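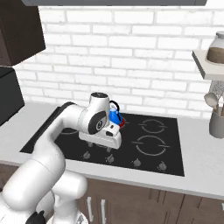
Tastura Women's Volleyball Names Tyyne Ojala as Head Coach

Ojala leaves Hubáček after six seasons and takes over a young team

TASTURA – Tastura College has chosen Tyyne Ojala as the new head coach of its women's volleyball program, athletic director Wenceslao Camacho announced in May. She becomes the fifth head coach in the history of the team.

Ojala arrives from Hubáček College, where she was first an assistant and later head coach. Her teams there won 90 matches and went two times to the conference final. Before coaching she played as a setter, and she finished her college career with 871 assists in her last season, which is still the second best mark at her school.

"We talked with many good candidates, and Tyyne was the one who asked the most about our players," Camacho said. "She wanted to know who they are and what they study. This was important for us."

Ojala follows Cirilo Huerta, who retired in the spring with 63 conference wins. Huerta will stay close to the program and will help with the summer camp for high school players.

The new coach takes a team which lost four starters to graduation. The most experienced player who returns is libero Dayana Alvarado, who made 753 digs in her first three seasons and will be captain again.

"I watched all their matches from last fall," Ojala said. "The defense is already good. We need to serve with more courage, and we need to be more patient when the rally is long. I do not promise a title in the first year – I promise that we will be difficult to beat at home."

Alvarado met the new coach together with the rest of the team before final exams. "She already knew all our names," she said. "We had many questions and she stayed until the last one."

Milovan Đorđević, assistant coach under Huerta, keeps his position and will continue to be responsible for recruiting. A second assistant will be named before practice starts in August.

The home opener is against Hendik College, with first serve at 7 p.m. Season tickets are on sale at the athletics office, and holders from last year can keep the same seats until the end of June.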